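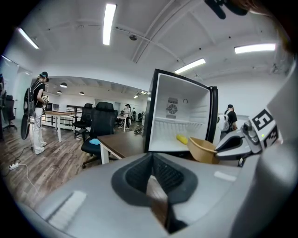 Plutoslow ist eine Sammlung von Metadaten zu Ambient-Kassetten, die das Label Vuorinen in kleinen Auflagen herausgebracht hat. Die Genreangaben stammen von den Hüllen, und denen traue ich nur bedingt. Unter „Ambient“ läuft dort alles ohne Schlagzeug, auch die B-Seite von „Dundilwood“, auf der ein offener Minikühlschrank mit weißem Innenraum, so einer wie auf dem Bild, 26 Minuten lang brummen soll. Ob das stimmt, konnte mir keiner belegen.

Umfang
60 Kassetten, eine Zeile pro Stück. Bei 13 fehlt das Erscheinungsjahr; geraten wurde nicht.

Quellen
Katalogzettel von Toivo Kettunen, abgetippt von Rakiya Effiong. Die Auflage von „Sevley“ wird auf dem Zettel mit nahezu 4.000 angegeben. Halte ich für Wunschdenken, das Feld ist als „ungeprüft“ markiert.

Bekannte Mängel
Spieldauern sind Hüllenangaben. Die Spalte „stimmung“ ist für Auswertungen unbrauchbar und fliegt vermutlich raus.

Stand: 13.04.2024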